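Hand-held demos vs teleop for tube insertion – our result with the steel rack
Forum: Manipulation and Learning
7 replies

hakala_lab
Posted Friday, 9:12 am

Hello all. I promised in the old thread that I will write down what we got, so I do it now. The task is simple to say: take a tube, put it in a free hole of the rack, release. The policy sees only the wrist camera. We collected 1,527 demonstrations with the hand-held gripper and trained the same diffusion policy which Workudis uses for their drawer task, with no change except the image crop.

The main finding is that the crop matters more than the number of demonstrations. With the tight crop the policy lost sight of the fingers and it closed too early very often. With the wide crop, where both pads stay in view, it placed 33 tubes of 40. I had expected a smaller difference. The view is like this, with foam pads and the steel rack: 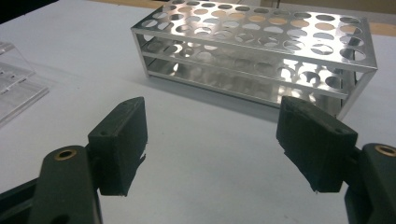
1. Setup
Wide lens, fixed focus, one camera. Foam on both fingers. No force sensor. The rack position on the table was changed between demonstrations, but the height never.

2. What I am not sure about
The steel reflects a lot. I first thought that the glare on the top plate would disturb the policy, so I made a second training run with strong brightness augmentation. It was worse. I have no good explanation and I would be glad to hear one.

rirov
Posted Friday, 9:50 am

Thank you for writing it up. Was the evaluation on the same table, under the same light? If yes, then the glare is maybe a help for the policy. Bright edges tell it where the plate is. You take them away with the augmentation and it must find the holes from something weaker.

hakala_lab
Posted Friday, 10:05 am

Same table, same light, yes. I did not think of it in this way. We can close the blinds and repeat.

devano_m
Posted Friday, 11:31 am

I have to disagree a little with the main claim. You changed the crop, but with a wider crop at the same input size you also changed the resolution on the holes. So there are two variables, and you give the credit to only one. Did you try the wide crop with the fingers masked out? Without this test I would not say "because the pads are in view".

Also your pads look quite torn at the lower edges. If the foam on the robot is newer than the foam on the hand-held tool, the contact is different, and also the picture is different.

hakala_lab
Posted Friday, 11:58 am

The point about masking is fair. I will correct the sentence in our draft, it should say "wide crop" only.

For the foam: the robot has the same type, but changed more recently. I did not record when. We can move the old pads over to the robot and run again, it is one hour of work.

workudis_user
Posted Friday, 1:20 pm

We had the foam problem in the drawer task. After 2,000 demonstrations with one pair of pads the edges were in a bad state, and the policy was fine on the worn pair and unsure on a fresh one. Now we change pads during collection on purpose, so the data has both. I would not throw away the old demos though.

devano_m
Posted Friday, 1:44 pm

Agree on mixing the pads. I still want to see the masked run before I believe anything about the crop :)

rirov
Posted Friday, 2:10 pm

One question about the failures. You have 7 of them in the wide crop run. Are they wrong hole, or tube dropped before the hole?

hakala_lab
Posted Friday, 3:36 pm

I looked at the videos again. Most are at the back rows, where the holes appear as flat ovals from this angle, and the tube touches the rim and tilts. Only one was dropped on the way – the grip was too low on the tube. So it is possible that resolution is the real limit for the far holes, and devano_m will be happy about this.

I start the masked run tonight. The test with the swapped pads must wait for the robot, it is reserved until Monday.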